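Mostano Opens Pre-Orders for Barnine, a Skirmish Game of Very Small Grudges

3 min read

July 23, 2025. Mostano is taking pre-orders for Barnine, a 28mm skirmish game in which two rival villages fight over a bridge neither of them has paid for. Orders ship in September.

The starter box holds two warbands of eight resin figures each, a rulebook, cards and a bridge. The bridge comes in pieces, as does everyone who has tried to cross it in playtesting.

"We wanted a game you could finish before the soup got cold," said designer Tõnu Luik. "Then Sarmīte added the goat rules, and now you should probably reheat the soup."

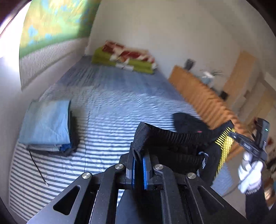 The goat rules run to four pages. Sculptor Sarmīte Laur defends every one of them, and has made three separate goats to go with them, each with its own stat line and a poor attitude. One is better in close combat than the village priest.

Two add-on sets go on sale the same day. Ison's Tollkeepers covers the people who would like to charge for the bridge. Widow Baranauskienė is a single figure with a ladle, and she costs more points than the Tollkeepers put together.

The first run is limited to 1538 starter boxes, a number arrived at by counting what would fit in the warehouse. Figures are supplied unpainted and need assembly. Glue is not included, and neither is patience.

Comments

Rasa Kalniņš
Are the goats sold separately? I don't need the villagers.

Xinyi Lü
Round bases or square? The last Mostano game had both in one box.

Liis Zariņš
Ordered. My painting pile thanks you for nothing.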